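로봇·자동화 게시판 > 장비 구매/예산
제목: 핸드헬드 그리퍼 양손 세트 + 작업대, 하반기 예산 960만 원으로 짜 보는 중입니다
작성자: 선반위그릇
조회 413

하반기 장비 예산이 960만 원으로 확정됐습니다. 부가세 포함이고 초과하면 결재를 다시 올려야 합니다. 8월 안에 발주까지 끝내야 해서 의견을 구합니다.

하려는 작업은 양손 정리 동작 시연 수집입니다. 사람이 그리퍼를 손에 쥐고 동작을 하고, 그걸로 정책을 학습시킨 다음 나중에 팔에 올립니다. 팔은 내년 예산이라 이번 글에서는 빼고 봐 주세요.

지금 생각하는 구성입니다.

그리퍼: Draltley 핸드헬드 양손 세트. 견적 700만 원. 손목 카메라 포함, 케이블 포함, 패드 예비품은 별도.
머리 쪽 카메라: Palma 헤드 마운트. 견적 대기 중.
작업대: 기존 프로파일 작업대를 그대로 쓰고 상판만 새로 맞춤.
조명과 암막: 미정.
소품: 철망 선반, 뚜껑 있는 밥그릇, 접시 종류. 생활용품점에서 구매.

고민은 두 가지입니다. 그리퍼에 예산의 대부분을 넣는 게 맞는지, 그리고 한 손짜리를 먼저 사고 나머지 한 손을 내년으로 미뤄도 되는지. 팀 안에서는 한 손만 사자는 쪽이 조금 더 많습니다. 저는 양손 쪽입니다. 선반이 가벼워서 한쪽으로 물건을 올릴 때 밀리고, 뚜껑 있는 용기는 한 손으로 잡기에 몸통이 넓습니다. 대여 장비로 며칠 해 본 작업이 이런 종류입니다. 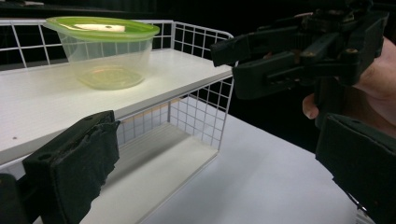 배선반장
한 손만 먼저 사는 건 반대합니다. 저희가 작년에 그렇게 했다가 나머지 한쪽을 살 때 개정판이 나와서 손가락 길이가 달라졌습니다. 판매처에서는 호환된다고 했는데 캘리브레이션 파일을 따로 관리해야 했고, 앞서 모은 데이터를 같이 쓰는 데 애를 먹었습니다. 양손 작업이 목표라면 같은 로트로 한 번에 사세요.

다만 Draltley에 700을 쓰는 건 다시 생각해 보시길. Drikeo도 양손 세트가 있고 더 쌉니다.

선반위그릇 (작성자)
Drikeo도 후보에 있었는데 손가락 부분이 교체형이 아니라고 들어서 뺐습니다. 제가 잘못 알고 있는 건가요?

배선반장
교체는 됩니다. 나사를 네 개 풀어야 해서 번거로울 뿐입니다. 자주 가는 분들은 싫어하시더군요.

토크렌치
Drikeo 반년 썼습니다. 추천하지 않습니다. 벌림 폭이 좁아서 공기나 밥그릇처럼 지름이 있는 물건은 테두리를 집는 동작밖에 안 나옵니다. 납작한 물건이나 수건, 봉투 같은 것만 다룬다면 괜찮습니다. 작업 물체부터 정하고 벌림 폭을 보세요. 견적은 그다음입니다.

배선반장
벌림 폭은 개정된 뒤로 늘었습니다. 반년 전 기준으로 말씀하시면 곤란합니다.

토크렌치
개정판도 시연장에서 잡아 봤습니다. 늘긴 했는데 끝까지 벌리면 손가락 끝이 흔들립니다. 저는 그 상태로 모은 데이터를 쓰고 싶지 않습니다. 이건 의견 차이로 두겠습니다.

새벽납땜
소모품 항목이 안 보여서 적습니다. 견적서 보면 본체만 크게 적혀 있고 패드는 아래에 작게 있습니다. 저희는 패드하고 케이블로 분기마다 42만 원 나갑니다. 두 조가 번갈아 쓰는 기준입니다. 한 조만 쓰시면 덜 나오겠지만 0원은 아닙니다. 발포재 붙은 패드는 선반 철망 같은 데 쓸리면 보풀이 일어나고, 그러면 마찰이 달라집니다. 본체 살 때 예비 패드를 같이 발주하면 배송비라도 아낍니다.

선반위그릇 (작성자)
감사합니다. 소모품은 운영비로 빼려고 했는데 그쪽도 여유가 없어서 장비비 안에 첫 분기 분량을 넣는 걸로 고치겠습니다. 그러면 그리퍼 700에 소모품 42, 나머지로 카메라와 작업대를 해결해야 합니다.

회색카펫
작업대에 돈을 안 쓰시는 게 마음에 걸립니다. 상판은 어떤 걸로 맞추실 계획인가요? 저희는 유광 흰 상판을 샀다가 조명이 그대로 비쳐서 전부 반품했습니다. 반품 배송비를 저희가 물었습니다.

선반위그릇 (작성자)
무광 밝은색으로 맞출 생각입니다. 기존 작업대 양쪽에 금속 레일이 있어서 그 사이에 얹을 크기로 재단하면 됩니다. 높이가 안 맞으면 밑에 나무판을 받칩니다. 대여 기간에도 판 한 장 올려놓고 썼는데 큰 불편은 없었습니다. 접시나 뚜껑이 광택이 있으면 상판이 무광이어도 하이라이트가 생기는데 그건 소품을 바꾸거나 조명 각도를 조절할 문제로 봅니다.

작업 범위는 처음에 세 가지로만 잡으려고 합니다. 위 칸에 용기 올리기, 용기 내려서 판 위에 놓기, 접시를 양손으로 옮기기. 물건은 늘리더라도 선반은 하나로 고정합니다.
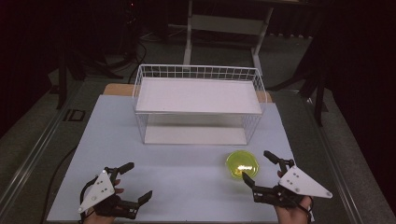
바닥은 손댈 계획이 없습니다. 케이블 몰딩만 사려고 합니다. 그리퍼 케이블은 작업자 옆으로 내려가게 하고 수집용 PC는 작업대 뒤로 보낼 겁니다. 스탠드는 창고에 있는 걸 재활용하고, 암막은 커튼집에서 재단만 맡깁니다. 남는 금액이 생기면 조명에 쓰겠습니다.

회색카펫
상판이 그 정도면 됐습니다. 스탠드 재활용하실 때 다리 벌어지는 폭을 확인하세요. 작업자 발에 걸립니다. 배경이 매번 달라지는 것도 싫으시면 바닥에 테이프로 다리 위치 표시해 두시고요.

새벽납땜
암막은 저도 찬성인데 검은 그리퍼에 검은 배경이면 손가락 윤곽이 묻힐 수 있습니다. 머리 쪽 카메라 노출을 상판에 맞추면 더 그렇습니다. 조명을 마지막에 남는 돈으로 사지 말고 먼저 떼어 두세요.

토크렌치
동의. 카메라보다 조명이 먼저입니다.

배선반장
저는 암막 자체가 필요한지 모르겠습니다. 어차피 나중에 현장에 가면 배경이 복잡할 텐데 깨끗한 데서만 모으면 거기서만 돌아갑니다. 암막 살 돈으로 배경을 다양하게 바꾸는 게 낫다고 봅니다.

새벽납땜
첫 장비 세팅 단계에서는 변수를 줄이는 게 먼저입니다. 트래킹이 튀는지 조명이 문제인지 구분이 안 되면 데이터를 통째로 버립니다. 배경은 나중에 커튼만 걷으면 됩니다.

배선반장
그 말도 일리는 있는데, 나중에 걷겠다는 팀 중에 걷는 팀을 별로 못 봤습니다.

선반위그릇 (작성자)
암막은 걷을 수 있는 레일형으로 하겠습니다. 고정형과 가격 차이가 크지 않았습니다.

오후세시 
Palma 견적 받으셨나요? 저희는 헤드 마운트를 안 사고 고정 거치로 갔습니다. 작업자가 고개를 숙일 때마다 시점이 바뀌는 게 싫어서요. 대신 손이 물체를 가리는 장면이 많아졌습니다. 어느 쪽이든 포기하는 게 있습니다.

선반위그릇 (작성자)
방금 받았습니다. 본체만 사면 예산 안에 들어오고, 연장 보증을 붙이면 넘습니다. 보증은 빼려고 합니다. 나중에 로봇 머리에 같은 카메라를 달 예정이라 고정 거치보다는 이쪽이 맞습니다.

오후세시
보증 빼는 건 말리고 싶습니다. 커넥터 부분이 약합니다. 저희 옆 팀은 케이블에 걸려서 한 번 뜯어졌고 수리 기간 동안 수집이 멈췄습니다. 차라리 대여를 알아보세요. Lestari에서 카메라만 월 단위로 빌려줍니다.

토크렌치
Lestari 대여는 그리퍼도 됩니다. 세 달 이상이면 사는 게 싸고, 그 이하면 빌리는 게 쌉니다. 글쓴이는 내년까지 쓸 거니까 그리퍼는 구매, 카메라는 대여로 나누는 것도 방법입니다.

선반위그릇 (작성자)
저희 기관은 대여료가 장비비에서 안 나갑니다. 임차료 항목이 따로 있고 올해분은 다 썼습니다. 이번에 며칠 빌린 게 마지막이었습니다. 그래서 구매로만 짜고 있습니다.

오후세시
그러면 할 수 없네요. 커넥터 쪽에 고정 클립이라도 달아 두세요.

각도기
늦게 봤는데 한 가지만 묻겠습니다. 양손 그리퍼가 꼭 한 세트로만 있으면 되나요? 하나가 고장 나면 전체가 섭니다. 예산 960이면 두 세트는 안 되겠지만, 저라면 한쪽 손가락 모듈만 예비로 하나 더 넣겠습니다. 본체보다 그 부분이 먼저 망가집니다. 레일처럼 움직이는 턱 부분에 부스러기가 들어가면 뻑뻑해집니다.

선반위그릇 (작성자)
Draltley에 문의하니 모듈 단품 판매는 하는데 납기가 깁니다. 같이 발주하면 같이 온다고 합니다. 가격표 받아서 조명 금액과 비교해 보겠습니다.

배선반장
견적서 받으실 때 캘리브레이션 비용이 본체에 들어 있는지 꼭 보세요. 저희는 빠져 있어서 추가 결재 올렸습니다.

선반위그릇 (작성자)
확인했습니다. 첫 회는 포함, 이후는 유상입니다.

지금까지 의견 반영해서 정리한 발주 순서입니다.
먼저 Draltley 양손 세트와 예비 패드를 한 발주로 묶습니다. 캘리브레이션 조건은 견적서 비고란에 적어 달라고 했습니다.
다음이 조명입니다. 금액을 먼저 떼어 놓고 카메라 결제를 합니다.
Palma는 보증 없이 본체만 삽니다.
상판과 레일형 암막은 재단 치수 나오는 대로 주문합니다.
손가락 모듈은 가격표가 오면 결정합니다. 금액이 안 맞으면 내년 첫 분기로 넘깁니다.

토크렌치
저는 여전히 보증을 넣고 암막을 빼는 쪽입니다. 그래도 순서는 무난합니다.

새벽납땜
패드 발주 넣으실 때 좌우 구분 있는지 물어보세요. 저희는 한쪽만 잔뜩 받은 적이 있습니다.

선반위그릇 (작성자)
내일 오전에 전화해서 물어보겠습니다. 모듈 가격표 오면 댓글로 남기겠습니다.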